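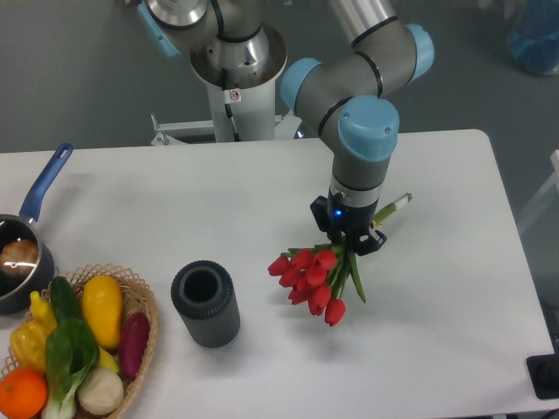 Sleep, Again (the Toddler Bed Edition)

2018-05-06

So the crib is gone. I know I said back in March that we were going to hold off until after the summer, and I meant it, but then our daughter got one leg over the rail and just sat up there like she was riding a horse, and that was pretty much that. My husband had the sides off before dinner.

The first night was fine! I want that on the record. She went down at seven thirty, hugged her rabbit, and we didn't hear a thing until morning. I texted everybody. I was so smug about it that I deserve what came next, which was the second night, when she got out of bed eleven times. I only know that number because my husband was keeping score on the back of the electric bill.

We tried the reward chart (she ate a sticker). We tried sitting in the doorway and moving the chair back a little each night, and I got as far as the linen closet before she caught a cold and we had to start over. We tried one of those clocks that changes color when it's OK to get up, and she thought it was the best toy she'd ever been given and got up to look at it.

At her checkup I asked Dr. Memon about it, half expecting a lecture. If you're local and still looking for a pediatrician, Rukhsana Memon is over at the Lastham office and she is wonderful with the wiggly ones. She asked what time the nap was ending, and I had to admit that some days it was going until four. She wants it over by two thirty, and she wants us to do the same boring walk back to bed every time with no talking and no extra songs. The no-songs part is hard for me. I am a pushover for "one more song, Mama."

She also had me write down everything for a week, bedtime and wake-ups and naps, and bring it back. I used an old Farooqui notebook that had grocery lists in the front, so if the nurse wondered why we needed 50 diapers and a lemon, now she knows.

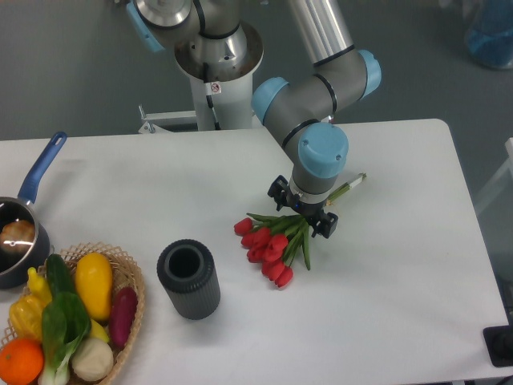 Red tulips, my favorite thing about this time of year.

Anyway, we are now nine nights into the boring walk. The fourth night was awful, I won't pretend otherwise, with crying on both sides of the door. Since then it's been three trips, two trips, two trips, one trip, and then last night three again, but there was a thunderstorm so I'm not counting it against her.

A few things people have asked me about in the comments:

The bed rail. We ended up with the Vuvetti one, the mesh kind that folds down. It's a pain to get the sheet around it, but she hasn't rolled out since we put it on. Before that we had a pool noodle under the fitted sheet and that worked OK too, for a lot less money.

The door. We use a gate, and we don't shut the door all the way. I know people feel strongly about this one! We anchored the dresser and the bookshelf first, and please do yours if you haven't, even if your kid isn't a climber yet.

Melatonin. We're not using it. Dr. Memon said to fix the nap and the routine first and then talk to her if we're still stuck, so ask your own doctor about that one and not me.

Areeba Sandhu left a comment on the last post saying her son did this for six weeks and then stopped overnight for no reason she could figure out. Areeba, I have read that comment to my husband twice. Six weeks would put us somewhere in the middle of June, and I can do June if I have to.

Next time I'll write up the potty stuff, which is going exactly as well as you'd think. If you have a favorite potty book, leave it below, because we are on our 1000th reading of the one with the bear and I'm begging you.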